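The long wait for a piece of paper

When Botond Bozsik came home from his shift one evening in May, there was a letter from the ministry under the door. It had two paragraphs. The first said that his citizenship was under review. The second said he had 20 working days to answer.

He read it standing in the kitchen, with his jacket still on. Then he read it again to his wife, who was born in Pomare and has never in her life needed to prove it.

"I thought it is a mistake with the name," he told me. "My name is often a mistake in this country."

It was not a mistake with the name. The ministry had found that one date in his first residence application, made when he was a student, did not agree with a date in his naturalization file. The difference was 39 days. Under the law as it stood then, this was enough for an officer to ask whether the certificate had been obtained by false statement, and while the question was open his passport could not be renewed.

I have met many people in this situation in the last year, and the beginning is nearly always the same. The letter is short and polite, and it does not say what will happen if the answer is not accepted. For this one must read the act itself, and the act is written for lawyers.

Bozsik did not have a lawyer. He had a cousin in Avska who knew somebody, and this somebody was Aurélien Sabatier. 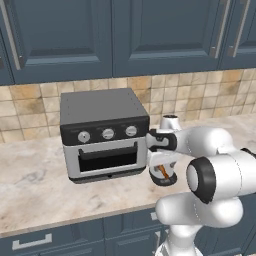 A toaster oven and a white robotic arm, in a computer rendering.

Sabatier works from two rooms above a pharmacy in Plongate. He has represented people in nationality cases for most of his career, and he speaks of them quietly, with long pauses, as if every sentence could be read back to him later by a judge. He does not like the word "stripped," which newspapers favour. The government takes away a document, he says, and after that a person discovers one by one the things which were attached to it.

For Bozsik, the first of these things was his mother. She fell ill in the winter and he could not fly to her, as he could not be certain that he would be let back in. He phoned her each night at 7. The second was his work. His employer, the shipping company Ovex, needed him to cross the border twice a month, and after some weeks they moved him to the warehouse. The pay was lower, but he does not complain about them. They could have let him go.

His appeal was heard by a tribunal of three members. The government's side argued that an applicant has a duty to be exact, and that the state cannot be asked to guess which errors are honest. It is a serious argument and I do not want to make it small. A citizenship which can be had by careless answers would be worth less to everyone who holds it, and several people who were naturalized themselves told me the same.

Sabatier answered with the file. It had 262 pages, and he had read all of them. On one page, in the handwriting of an officer, the correct date was already noted, with a small tick beside it. The ministry had known the right date from the start.

The hearing was over before noon. The decision took much longer. When it came, it said that the review should not have been opened, and it gave no opinion on the wider question of whether such an error could ever justify taking a citizenship away. Sabatier was pleased for his client and disappointed for the others. He has eleven similar files on his shelf, and none of them has a tick in the margin.

There is now a proposal before parliament to set a time limit on these reviews. The minister has said she is open to it. Her department has said it would need more staff, and the budget committee has not yet put the matter on its agenda.

Bozsik has his new passport. He keeps it in the drawer with the old letter, and he showed me both. The photograph was taken in a hurry at the mall and he looks tired in it. His mother is better, and he has booked to see her in the fall. He bought the kind of ticket that can be refunded.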